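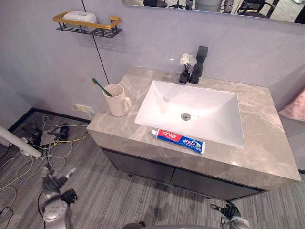
The Midex review kit is at the point where I can tell you if it's worth your money, so grab a coffee. Odudgate sells it as a bathroom tidying package, arms and software and a year of help by phone, for 900 a month. I've kept our task list short and pretty domestic: toothbrush in the mug, toothpaste lying flat along the front of the counter, cap to the left, and then we ask for each one by name. We've logged 147 attempts since March (more than I promised you!) and the logs are all in the shared folder.

Setup took me around 2 hours from the manual, which is fine, though the chapter on calibration reads like it was written for a different product. I've sent them my notes.

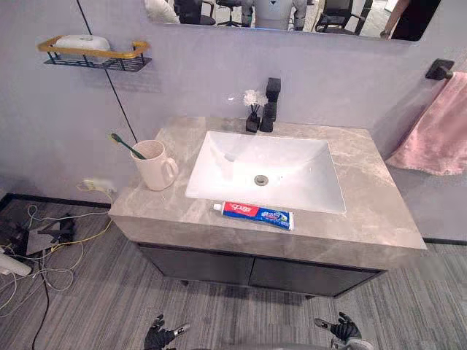 Alžběta Oravec feels I'm being too easy on them, and she wants the support contract priced separately before anyone signs. Fair enough! I've asked Odudgate for that quote and I'll forward it when it lands.

Spending is okay. The one surprise was shipping from Plukdale, billed at 56, and I've moved it under supplies.

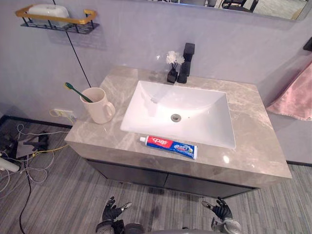 Next up

Same tasks with the Ambrosio kit, then a side-by-side for you.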